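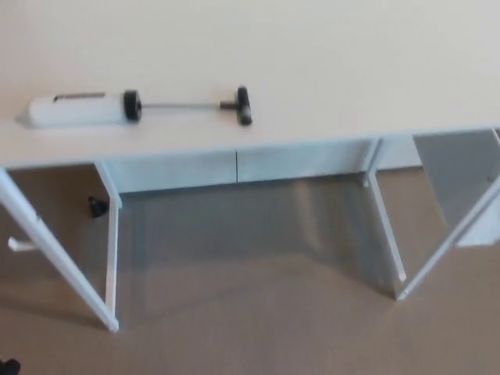
Workshop notes: hand injectors, seals and storage

Members who use the manual injectors will have noticed that two of them were out of service for part of the spring. Both are back in the Lenihan room as of 5th June. The fault in each case was the plunger seal. The notes that follow cover what was changed, how the injectors should be filled and cleaned, and where they are to be kept until the new cabinet is fitted in September.

Construction

A manual injector of this type is a large syringe. The barrel is translucent and narrows to a short pointed tip. A wide black collar closes the back end, and a thin metal rod passes through it to the T-handle. Pressure comes entirely from the user's hand on the crossbar, and there is no ratchet or stop. A stiff seal therefore shows up directly as extra effort, and a worn one as liquid behind the plunger.

The original seals had hardened. The replacements are from Votholm and are slightly softer than the old ones. They need a light film of silicone grease at fitting and again after every 16 fills. Petroleum jelly must not be used on them. It swells the rubber, and a swollen seal will seize in the barrel overnight.

Filling

Check that the collar is fully seated before drawing anything up. A collar that is a quarter turn short will hold under suction and come loose under pressure, which is the wrong time to find out.

Put the tip below the surface of the liquid and pull the handle back slowly. Fast strokes draw air past the seal. Once filled, hold the injector tip up, wait for the bubbles to collect, and press until liquid appears at the tip. Wipe the tip and lay the injector flat, well back from the edge of the bench.

Thin liquids such as water, oil and the Stula cleaning fluid need no preparation. Wood glue should be thinned only as far as the label allows. Filled resins and anything containing grit are not to be used in the shared injectors at all. The scratches they leave on the barrel wall cannot be polished out, and a scratched barrel will leak with any seal.

Cleaning

Clean immediately after use. Flush with warm water for water-based products, then work the plunger through its full travel several times with clean water. For oils, use a little dish soap in the first flush. Unscrew the collar, withdraw the rod and wipe the rod dry — most of the rust found on the old rods was close to the collar, where water had been left to sit.

Do not put barrels in the dishwasher. Do not use acetone. A barrel that looks slightly frosted is still serviceable; a barrel with cracks near the tip is not, and should go in the red bin with a tag on it.

Leave the parts separate on the rack until dry. Reassemble with the plunger near the middle of its travel, so that the seal does not rest against the end of the barrel and take a set.

Storage

The drawer used until now was too short for the rods and several handles had been forced in at an angle. One rod was bent and has been replaced. Until the Zidoleo cabinet arrives, injectors go on the middle shelf beside the sink, flat, handles to the right, with nothing stacked on them. The new cabinet has a full-width shelf for them and costs 2750, delivery included. Fitting is extra and has not yet been quoted.

Spares

Seals and collars are in the small parts drawer under S and C. The price per seal is 79 cents. Enter anything taken on the card in the drawer, with the injector number, so that the next order can be made up from the card. There are no spare barrels at present. Rods can be ordered individually but the supplier ships them only with the handle attached, and the threads on the older collars do not match. Anyone replacing a rod on an older injector should change the collar at the same time.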